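A visit to the manipulation group at Droltberg

October 2021
By Eilidh Lamont

The open afternoon at Droltberg is meant for people who work with robots already, so there was no introductory film and not much in the way of coffee. Eleven of us signed in at the Szilágyi building, were given visitor badges and went straight up to the second floor. I had gone to hear about one result, which the group had put out as a short report in June and which several of us at Warnum had been arguing over since.

The result concerns what they call paired viewing. Most groups that teach an arm by demonstration record from one camera at head height and a second at the wrist, and feed both to the learned controller all the time. The Droltberg group trained theirs to decide, moment by moment, how much to trust each view. In their account the head camera matters most while the arm is travelling and the wrist camera takes over close to the object. They say this lets them train with fewer demonstrations. The set behind the report holds 2,769 of them, of which 877 include a deliberate mistake by the operator followed by a recovery.

Thirumalai Hegde gave the talk, which was short and mostly graphs. He spent a good part of it on blur. When the arm moves at a useful speed the pictures smear, and the usual habit is to throw the worst ones away before training. His group kept them. They trained one controller on the cleaned recordings and one on everything, and the second did better on moves between surfaces. His explanation was that a controller which has only seen sharp pictures is lost as soon as it starts to hurry. He was careful to say they had tested this on one arm, in one room, and with household objects only.

After that we went through to the work area in two groups. I was in the second and had to wait in the corridor, where the posters were older than the work they described.

The task set is moving small things between two marble-patterned tables with a gap of bare floor between them. The gap is part of the test. With a single table the controller can get away with sliding things along the top, and the group wanted it to lift and carry. Steel dishes are used because they reflect badly and upset depth estimates.

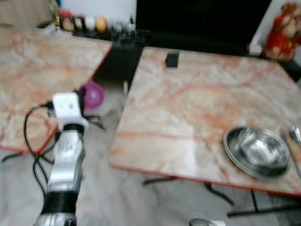 What the wrist camera adds

Liv Tveit took over for this part. She is responsible for the recordings, and her concern was with what each camera loses. From head height the arm hides its own work: once the gripper housing comes between the camera and the object, there may be only a patch of colour left to go on. The wrist view keeps both fingertips in sight, but it knows very little about the rest of the room, and the background changes with every turn of the wrist.

The weighting between the two is learned. No rule says "switch at such a distance". Tveit showed us a plot of the weight over a single run, and it was less tidy than I had expected from the report. It climbed towards the wrist camera, dropped back, then climbed again. She said the dips tend to come when the object fills the space between the fingers and its outline is no use any more, at which point the controller seems to look to the head camera for where to go next. I would have liked to see this plot in the report.

Strong colour helps, she admitted. A purple object against pink and cream is about as easy as it gets, and they have started a harder set with pale and clear items. The first 260 demonstrations of that set are recorded but not yet trained on, so there were no figures to give us.

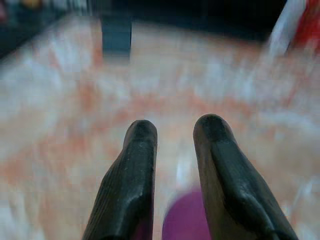

Tapio Seppälä asked whether the gain would hold if the wrist camera were mounted a few centimetres off its usual place, as happens after any repair. He had seen a similar method at Tronport fall apart for exactly that reason. Tveit's answer was that they had shifted the camera on purpose in part of the training set, by small amounts, and that larger shifts did hurt. She could not say by how much without looking it up.

Kam-wah Tsang wanted to know about the training cost of keeping the blurred pictures. Hegde said it lengthened training but he considered it cheap next to the operators' time.

The recordings will be shared on request once the consent forms for the operators are settled. I have put our name down. The stairs are being repaired on the north side, so anyone going to the next open afternoon should use the car park entrance and ring.

Last updated: Wednesday, 16:40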